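Three weeks with the Skomano wrist kit

So I finally gave in and paid for the Skomano wrist kit. I'd been looking at it since February, adding it to the basket and taking it out again like a pair of expensive shoes, and then the price dropped to £523 and I ran out of excuses.

If you haven't come across it, Skomano sell a bolt-on package for small robot arms: a two-finger gripper, a little camera that sits right behind it, the cable set, and a year of their software. You bring the arm. Mine is an elderly second-hand one that lives at the unit in Wimevville, where I do packing for other people's online shops. I'm no engineer. I can follow instructions and I own a decent set of hex keys, and that's about where it stops.

First impressions were good! The box is sensible, everything has its own bag, and the screws are labelled. The manual is less lovely. Page 40 sends you back to a diagram that belongs to the older model, and I spent a whole evening trying to line up holes that don't exist on mine. I rang the helpline the next morning and got Dirk Rothe, who knew which page I meant before I'd finished the sentence (make of that what you will) and emailed me the right drawing while we were still talking.

Fitting it took me 2 evenings. The second went much better, mainly because I'd stopped trying to do the cable last. Do the cable first. Leave more slack than the drawing shows, too, or the wrist tugs on it when it turns all the way round.

Then there's the camera, which was the bit I really wanted. It sits so close in that the hardware takes up a big share of the view, and there's a fair bit of blur on anything right up against the lens. Past that, you get the finger tip poking in from the left and the racking beyond it, yellow beams, cardboard boxes and all. 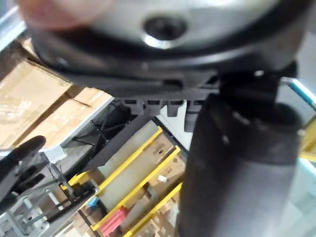
Vitória Godinho reckons I should have bought the Jikmont one instead, as it puts the camera out on a stalk and keeps more of the view clear. She's had hers for a year and has only good things to say about it, apart from the stalk getting knocked. I did look at the Jikmont. It costs a good deal more once you've added the cables, and I know what I'm like with things that stick out. I'd have snapped it by the end of the first week.

And I've got used to the close view faster than I expected. The software lets you mask off the parts you don't care about, so you draw a rough shape over the hardware and it ignores everything inside. It's fiddly with a mouse – I ended up borrowing a tablet – but you only do it once per setup.

What it's like to use day to day: the gripper is quiet, quieter than the old suction thing I had before. It's happy with small cartons and hopeless with padded envelopes, which slump between the fingers. Skomano do sell softer finger pads for that sort of thing, and I've got a set on order. Start-up is slow. I switch it on, put the kettle on, and it's usually ready by the time I've found the milk.

My only real grumble is the subscription. After the first year you pay monthly to keep the teaching mode, and I couldn't find the price anywhere on the site until I was halfway through registering. Put it on the front page, please!

Would I buy it again? At the sale price, yes. At the full price I'd want the manual sorted first. I'll do another post when the soft pads turn up, and Abílio Salgado has promised me a go with his older version so I can see what changed between the two.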